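March, notebook, drawer handling

Ran the Kulten drawer routine in simulation again, 40 starts. Approach speed is fine now. Packers at Inanska still open drawers by hand 900 times a shift – once the arm takes that over, two of them move to checking returns. They asked who clears a jam. No answer yet.
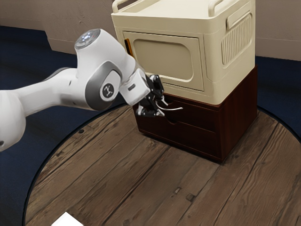 Venter Workshop, Handling Group

Gripper at the upper drawer's handle, storage box left on top of the cabinet. Next: 50 starts on the lower drawer, which has a cutout and no bar.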